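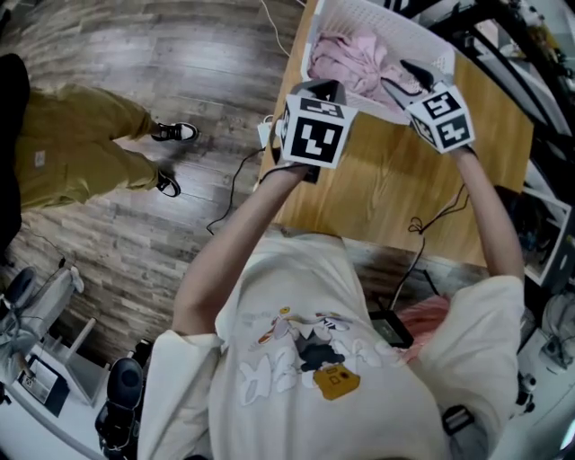 Fig. 1. A pink garment in a white laundry basket.

How much water does our hall's laundry room get through?

Princess Tiongson, December report, 2021-12-17

I picked laundry for my project mostly as I was fed up with my towels coming out stiff (still are, sadly!). I live in Gumholm, which has 4 washing machines in the basement, and I spent October sitting down there with a notebook and a flask of tea, writing down every load people put in.

I logged 533 loads. The meter reading went up by about 50 litres a load, a bit more than I'd guessed, and the quick wash was hardly used at all. People told me they didn't trust it to get things clean, so I ran my own jumpers through it for ten days and they came out fine to me.

Half-full drums were the big surprise. Lots of my neighbours wash one favourite top on its own because they need it that night, and I do it too. Next term I'd like to try the same thing over at Flirum, where the machines are newer and you pay by weight.

We use cookies to improve your visit. Accept all | Manage settings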